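Section 4: Setting up a lead climbing round

4.1 Before you start

This section covers the set-up of a lead round in Privska, the results and timing software used at Drarness sanctioned climbing events. It assumes that the event has been created, the categories have been entered and the start list has been imported (see Section 3). Boulder and speed rounds are dealt with separately.

You need:

– an operator login with the rights "Round" and "Publish"
– the signed route sheet for each route in the round
– the approved start list
– one judging tablet per route, charged and paired with the venue network
– the Remero wall clock, if climbing time is to be shown to the public

Note: An operator with the right "Round" only can complete every step up to 4.5 but can't release results.

4.2 Creating the round

1. Open the event and select Rounds, then New.

2. Choose the category. A round belongs to one category only. If two categories climb the same route, create a round for each and link them under Shared route.

3. Set Round type to Qualification, Semi-final or Final. The type decides which tie-break rules are offered in 4.4, and it is locked once the first score has been saved.

4. Enter the number of routes. For a flashed qualification this is normally 2. For a final it is always one, and the field is greyed out.

5. Select Save. The round appears in the list with the status Draft.

Caution: Do not copy a round from an earlier event. The copy keeps the hold numbering of the old route, and scores entered against it cannot be moved across afterwards.

4.3 Entering the route

1. Open the round and select Routes, then the route letter.

2. Type the number of the highest scoring hold, taken from the route sheet. Privska fills in the holds below it.

3. Mark any hold the route setter has listed as non-scoring. These stay in the sequence but are skipped by the judging tablet.

4. Enter the position of each quickdraw by giving the last hold from which it may legally be clipped. If the route sheet shows a range, use the higher hold.

5. Set Climbing time in minutes. Observation time is set apart from this, under Timing, and isn't added to it.

6. Print the check sheet and have it signed by the chief route setter. The signed sheet is kept with the jury papers.

Note: Hold numbers may be changed while the round is in Draft. After that, a change needs the jury president's code and is written to the log with the time and the operator's name. 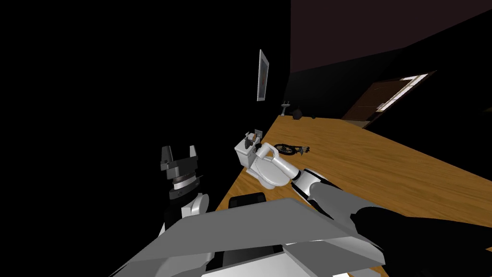 4.4 Start order and tie-breaks

1. Select Start order. For a qualification, choose Random. For a semi-final or final, choose Reverse rank, which places the highest ranked competitor last.

2. If there are two qualification routes, select Staggered. The second half of the list then starts first on the second route.

3. Check that withdrawn competitors carry the code DNS. They must not be deleted, as the gap upsets the staggered order.

4. Under Tie-break, tick Countback to previous round. Leave this unticked for a qualification.

5. If the event rules use time as the last tie-break, tick Climbing time. The judging tablet will then ask for a stop time after every attempt, including falls.

6. Set Interval to the time between one competitor's call and the next. The default is 10 minutes, which suits most finals. In a qualification it can be left at zero, in which case each competitor is called by hand.

Caution: Changing the start order after it has been published withdraws the published list at once. Tell the isolation official before you do this.

4.5 Pairing the judging tablets

1. On the tablet, open Privska Judge and enter the four-character round code. The code is shown at the top right of the round page.

2. Choose the route. Each route accepts one main tablet and one reserve.

3. Wait for the status bar to turn green. This takes around 30 seconds on the first connection and less after that.

4. Enter a test score against the dummy competitor, number 999, and check that it reaches the operator's screen.

5. Delete the test score. The round can't be opened while a score for 999 exists.

If the status bar stays amber, the tablet has found the server but not the round. Check the code first, then check that the round has been saved. A red bar means there is no network. The tablet will go on storing scores and send them when the connection returns – do not log out in the meantime, as this clears the store.

4.6 Connecting the wall clock

The Remero clock is driven from the operator's computer and not from the tablets. Plug in the control cable before switching the clock on. In Privska, select Devices, then Clock, and choose the port from the list. Press Test. The clock should count down from 10 and sound once at zero.

If it counts but makes no sound, look at the volume wheel on the back of the display. If it doesn't count, close any other program using the port and press Test again.

Note: The clock is for display. The official climbing time is the one recorded by the judge.

4.7 Opening the round

1. Select Check round. Privska lists anything missing in red and anything unusual in yellow. Red items must be cleared. Yellow items may be accepted by the operator with initials.

2. Ask the jury president to confirm the start list on screen.

3. Select Open. The status changes to Live and the start list is sent to the public results page.

4. Leave Publish scores set to After each competitor unless the jury president asks for it to be held back. With Hold selected, scores are shown to the jury only.

5. Save a backup to a removable drive. Repeat after every round.

Appeals are entered during or after the round under Jury, and are covered in Section 6. A score under appeal is shown with the letter P until it has been settled.

Section 4 last revised 2023-12-20 (menu names in 4.4 and 4.7). Corrections to Dewanti Govindasamy, Wijaya documentation desk.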